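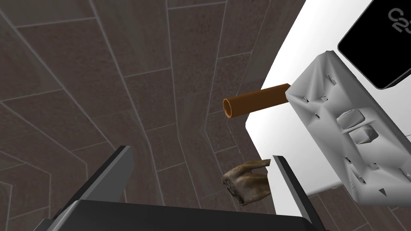 Wood-look floor with pale grout lines, and an open-ended tube. Rendered view.

FLOORS AND WALKWAYS: INSPECTION CHECKLIST WITH COMMENTS
Site: Narnier store, sales floor, back hall and stockroom
Area covered: 3,000 square feet
Period: February
Marks used: OK / Fix / Not shown. "Not shown" means I was told it was fine and saw nothing to back that up.

ENTRANCE

Mats lie flat, edges not curled: Fix
The left corner of the inner mat lifts when the door opens. Staff have been pressing it down with a foot. Tape was suggested during the walk. Tape was also suggested last winter, and the old glue is still on the tile.

Mats long enough for wet weather: Fix
Barell's brochure says this mat takes the water off shoes "in a few steps." Customers leave wet prints well past the end of it. I would not buy a second one from the same line before trying a longer plain rubber-backed mat.

Wet floor signs within reach of the door: OK
Both were behind the service counter. One has a cracked hinge and will need replacing before long.

SALES FLOOR

Tile and planks sound, no rocking or raised edges: Fix
One loose plank tile near the fitting rooms. It moves underfoot and the grout on the long side has crumbled. The manager's view is that it has always been like that. It goes on the list anyway.

Slip resistance of floor finish: Not shown
The floor was treated with Skolurex in the fall. I asked for a test result and was handed the sales sheet, which has a picture of a dog on a shiny floor and no numbers I could use. It may be a perfectly good product. I have no way to tell from this, and wiping a shoe across a dry patch proves nothing about a wet one. Get a wet test done by someone who doesn't sell the coating.

Cleaner matches floor finish: Fix
The bottle in the closet leaves a film if it isn't rinsed. Nobody on shift could say whether it gets rinsed. The label says to rinse.

Walkways clear between displays: OK
Clear at 9 a.m., before opening. I'd like to see the same aisles at 4 p.m. during a sale before I believe it.

Cords and hoses kept out of walkways: Fix
Extension cord to the window display runs across the side aisle under a strip of carpet. A cord under carpet can't be checked for wear and makes a ridge besides. Move the display or use the outlet behind it.

BACK HALL

Lighting: Fix
5 fixtures, 4 working. The dead one is over the step, of course. The work order says "completed."

Step edge marked: OK
Yellow strip is worn in the middle but can still be seen with the lights on. See the item above.

Handrail tight: OK
Pulled hard in both directions. No movement.

STOCKROOM

Pipes, poles and tubes racked or strapped: Fix
Clothes rails and cardboard roll cores are leaning in the corner by the sink. Anything round that ends up on a floor will roll when stepped on. A rack was ordered from Chu, I'm told. I asked for the order and it could not be found, so I am treating it as not ordered.

Heavy items stored low: OK

Drips and leaks: Fix
Bucket under the sink trap. The bucket is tidy, and has a label with its own emptying schedule. Somebody took more care over that label than over the trap. Call a plumber.

Ladder feet and locks in working order: OK
Feet are good. The lock on the taller ladder is stiff and wants cleaning.

RECORDS

Daily floor check log: Not shown
The log was filled in for all 30 lines on the page, same pen, same initials, every box ticked. The loose tile and the dead light are not mentioned on any line. I would take a messy log with a few complaints in it over this one.

Slip and trip reports on file: Not shown
The folder is empty. Perhaps there have been no falls. Two of the staff I spoke with remembered one near the entrance.

Follow-up: light over the step and the side aisle cord first, then the loose tile. The coating test can wait until the mat is sorted out. Please send receipts or photos with each closed item. A note saying "done" will be sent back.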